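Karkside residency, open call: has anyone here done it?

Posted in: Residencies and open calls

tremolo_k
18/07/2024
I'm thinking of applying to the Karkside residency for the November session. The call says two artists, a shared studio and a fee of 3,000 paid in two parts. It doesn't say whether materials come out of the fee. Has anyone been, and what did you end up paying for yourself?

plinth
I was there for the spring session. Materials come out of the fee. Travel is separate, but you pay first and claim it back with receipts, and mine took 45 days to come through. The studio is decent, with good light until mid-afternoon. You get one long table each and share the sink.

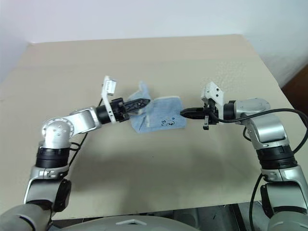

Light blue cloth between two grippers.

You're also expected to give a public talk at the end. It wasn't in the call when I applied, so ask.

Lefteris Sarantis
The talk was in the call. Page 3, under "Public programme". I was in the same session and we both signed for it.

plinth
It was in the contract. I still have the PDF of the call and page 3 is the map and the bus times. Happy to send it to you.

Lefteris Sarantis
Send it, then. There may have been two versions. I still think it's a fair thing to ask for in return for a flat and a fee.

mossgreen
Fair if they pay for it. A talk is at least two days' work by the time you've done slides and sorted permissions. Grilen pays a separate talk fee and their budget is smaller.

tremolo_k
Thanks all. I don't mind giving a talk, I'd just want to know beforehand. What about the selection panel? The page only says "invited curators".

Prodromos Lambrakis
They change every session. I applied twice. The first time I sent a finished project proposal and got nowhere. The second time I sent a page on what I was reading, and got an interview. 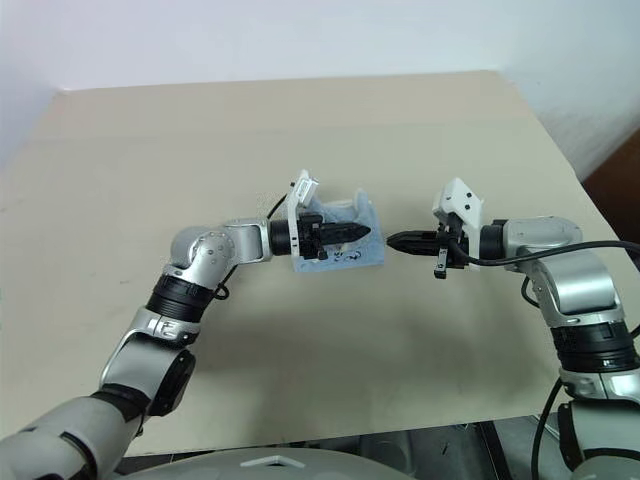 The interview was short, and most of it went on how I'd work alongside the other artist. I'd have an answer ready for that. I didn't get the place in the end, but they did send written comments, more than I ever had from Rudasar.

mossgreen
Rudasar charges to apply as well. I've stopped bothering with anything that has an application fee.

Lefteris Sarantis
plinth, got the file. You're right, the talk isn't in that one. Mine has an extra section, so they must have changed it after the call opened.

tremolo_k
I've written to them about the talk and the travel money. Does anyone know if you can stay on in the flat for a few days after the session ends?

plinth
We had to be out by the 29th, keys back by noon.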